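Hashemi Mission Aid
2020-09-26

1/ Today we publish our update on the work of our partner parishes in the Trirnmont river district. We will post it here in short parts for those who do not receive the printed letter. Please read to the end before writing to the office, as most of the usual questions are covered.

2/ Trirnmont is a diocese of small villages spread along one river and the hills behind it. Many families live two days' walk from a resident priest. In most villages the parish is run day to day by catechists, who lead Sunday prayer, visit the sick and prepare children for the sacraments.

3/ The February floods reached the lower villages at night. Rice stores were lost in the parishes closest to the water, and the road to Troruletti was closed for weeks. Parish halls on higher ground took in families of every faith, as they have done in past years.

4/ With your gifts, the diocese was able to supply 198 households with seed, cooking pots and blankets. Lists were drawn up by the parishes together with the village heads. No household was asked about its religion.

5/ Training of catechists was paused in the spring under the public health rules. It has now begun again at the Troruletti center in smaller groups. The course lasts 5 weeks and covers Scripture, basic bookkeeping and care for the grieving.

6/ The last of these was added at the request of the catechists themselves. Several parishes have buried more of their elderly this year than in any year the registers can show, and the catechist is often the only person present to lead the prayers.
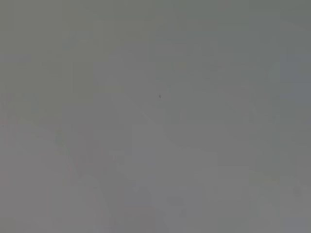
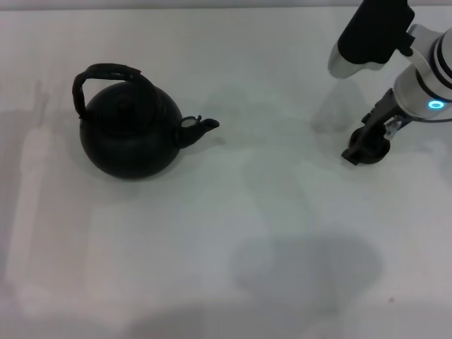

The kettle is black, with a curved handle.
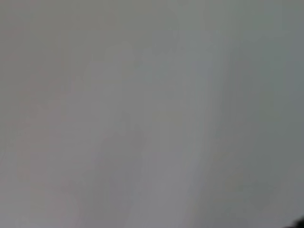 7/ Reply from a reader in the comments: Could you say whether the Fullis chapel will be rebuilt on the old site? My parish collected for it during Lent and we were told only that the matter was under review. Some of us would be sorry to see it go back so close to the river.

8/ We thank the reader for this question. The Fullis chapel will not go back to the old site. The diocese has accepted a plot on the ridge, given by 3 families of the village, and the deed was registered this summer. Lenten gifts marked for Fullis remain set aside for that purpose only.

9/ Building will start when the dry season allows trucks to use the ridge road. The plan is for a plain chapel with a raised floor and one side room, which the village may use as a store for grain and medicine – the old building had neither.

10/ On schooling: the boarding house at Troruletti remains closed. The sisters are sending lesson sheets up the river by boat, and older pupils have been asked to read with the younger ones. We are aware that this does not reach every child. The hill villages in particular have had very little since the spring.

11/ The diocese has asked us for 2 further grants before the end of the year. One would pay for boat fuel and paper for the lesson sheets. The other would support the families of catechists who lost their gardens in the flood and have no other income until the next harvest.

12/ Both requests have been approved in principle. Payment depends on the autumn collection, which many parishes here were unable to hold in church. Parishes that wish to hold it at a later date may do so and should let the office know which fund they have chosen.

13/ Gifts may be marked "Trirnmont general," "Fullis chapel" or "catechist families." Gifts that carry no mark go to the general fund. Receipts are being sent by mail and are slower than usual – we ask for patience with our reduced office hours.

14/ The bishop of Trirnmont has asked for prayers for the villages still without a safe well, and for the catechists now on the road between Troruletti and their homes. The intention will be included at our monthly Mass. The printed letter, with the full accounts for the flood appeal, can be requested from the office in writing.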